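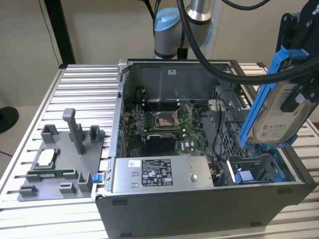
Desktop tower on its side, side panel off.

Worport Workshop Notes
Ball Gloves, Wood Bats and Cleats: Midseason Care and Repair
Posted Sunday, July 7, 2019

These notes cover leather gloves, one-piece wood bats, molded and metal cleats, and catcher's gear. Composite and aluminum bats are left out. There is no home repair for a cracked composite barrel that a league umpire will accept.

Gloves: cleaning

Brush loose dirt out of the pocket and between the fingers with a dry horsehair shoe brush. Work from the heel toward the web. Infield clay packs into the lace holes and a soft toothbrush gets it out; a wood skewer is fine for the stubborn bits, a metal pick is not.

Wipe the leather with a cotton cloth that has been dampened and wrung hard. If the cloth leaves a dark track that stays dark for more than a minute, it was too wet. Let the glove dry at room temperature with a ball in the pocket. Keep it off radiators, out of the dryer and off the dashboard.

Saddle soap is for neglected gloves only. Use it once, wipe off all the lather, and condition the next day.

Gloves: conditioning

Use less than you think. For an adult fielder's glove, an amount the size of a dime covers the palm and pocket, and a second dime covers the fingers, web and heel. Rub it into the cloth first and then onto the leather. We use Vundow paste, which is a plain wax and lanolin mix. A liquid oil soaks through to the padding and adds weight that does not come out again.

Twice a season is enough for a glove used on weekends. A catcher's mitt used every day may want it monthly. The test is the crease at the base of the thumb: bend it back and look. If the surface shows fine pale lines, condition it. If it does not, leave it alone.

Laces get conditioner at the same time. Pull each exposed run between finger and thumb with a trace on the cloth.

Gloves: relacing the web

A single broken lace in the web can be replaced without touching the rest of the glove. Photograph both sides before removing anything. Lacing patterns differ from one model to the next and a diagram found elsewhere may not match.

Tools: a lacing needle with a threaded or split end, small needle-nose pliers, side cutters, and a new rawhide lace of the same width as the old one. Measure the old lace flat, away from the holes, where it has not been squeezed narrow. The Brirkeck kit has two laces and a needle, and one lace does most webs with a little left over.

1. Cut the old lace at the break and pull it out from both ends.
2. Trim one end of the new lace to a long point and seat it in the needle.
3. Tie a flat knot at the other end and start from the side that faces the back of the hand.
4. Follow the photographs, keeping the smooth side of the lace outward.
5. Leave the whole run slack until the last hole, then go back to the knot and take up the slack one hole at a time.
6. Finish with a second flat knot and leave an inch of tail.

If the lace will not pass, do not enlarge the hole with a drill or punch. Run a thin awl through to line up the layers, twist it out, and follow at once with the needle.

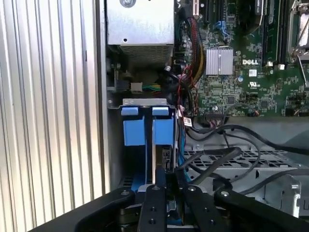
New rawhide stretches over the first few games. Check the knots after each one and take up what has come loose. Once the web holds its shape with a ball dropped into it from shoulder height, trim the tails.

Wood bats: inspection

Hold the bat at the knob and tap the barrel on a concrete floor, lightly, with the bat upright. A sound bat rings. A cracked one gives a short, flat buzz, and usually the hand feels it before the ear does.

Look along the handle under a strong side light. Hairline cracks start most often where the taper begins. Fingernail each line: a scratch in the finish stops the nail evenly, a crack catches in one direction more than the other. Any crack in the handle retires the bat. Glue and tape are acceptable for a bat that will only ever be used on a tee, and even then the far end should point at a net.

Flaking on the barrel face is a different matter. Ash flakes as the softer grain breaks down. Maple seldom does. Stop using a flaking face before the layers lift far enough to catch a cloth.

Wood bats: boning and refinishing

Boning compresses the grain on the hitting surface. Clamp the bat in a padded vise and rub the barrel lengthwise with a smooth steel rod or a glass bottle, leaning on it, until the surface has a slight shine. Eight or ten minutes is enough. Rub along the grain only.

To take pine tar off the handle, scrape with a plastic putty knife, then wipe with mineral spirits on a rag. Work outdoors. Lay the used rags out flat to dry and do not ball them up in the trash. Most leagues limit how far up the handle tar may go, so clean back to the line and leave a margin.

Raw spots in the finish can be touched up. Sand lightly with fine paper, wipe, and put on two thin coats of polyurethane, with a full day between them. Check your league's rules first. The Mowat summer league allows a clear finish and does not allow a color over the trademark.

Store bats upright, or hung by the knob, away from an outside wall. A garage slab is a poor place in a humid month. So is the trunk of a car.

Cleats

Knock them together while the mud is wet, then let the remainder dry and brush it off. Pull the insoles and dry them separately. Stuff the shoes with newspaper and change it after two hours.

Molded cleats cannot be replaced one at a time. When the studs under the ball of the foot are worn to half their height the shoe is finished. For screw-in metal cleats, back off every screw once a month, clean the threads with a toothbrush, add one drop of light oil, and retighten by hand with the wrench that came with them. A power driver strips the insert. A stripped insert can sometimes be saved with a thread repair sleeve, but the labor is worth more than the shoe in most cases.

Separated toe: clean both surfaces with rubbing alcohol, roughen them with coarse paper, apply a urethane shoe adhesive, and clamp with wraps of bicycle inner tube overnight. Super glue goes brittle and lets go at the first drag of the toe.

Catcher's gear

Remove the straps and wash them in a mesh bag on cold. Close every hook-and-loop tab first. Chest protectors and leg guards are sponged by hand with dish soap in warm water, rinsed, and hung by the shoulder loops in moving air. Wipe the mask cage and look closely at the welds. A cage with a bent bar or a lifted weld is replaced. Do not bend it back.

Elastic straps that no longer return to length are sold by the yard at fabric stores. Match the width and sew across the end twice, in a box with an X through it.

What to keep in the bag

Lacing needle, one spare lace, needle-nose pliers, a cleat wrench, two spare screws, athletic tape, a dry cloth. It all fits in an 8 oz. coffee can with a lid.

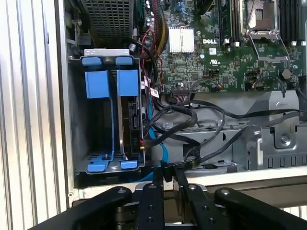 Inside the open case, with the blue plastic parts of the drive cage.

The June page on patching and restringing a batting cage net is still up under Workshop Notes, item 444. The cord size given there for the top edge applies to outdoor nets only.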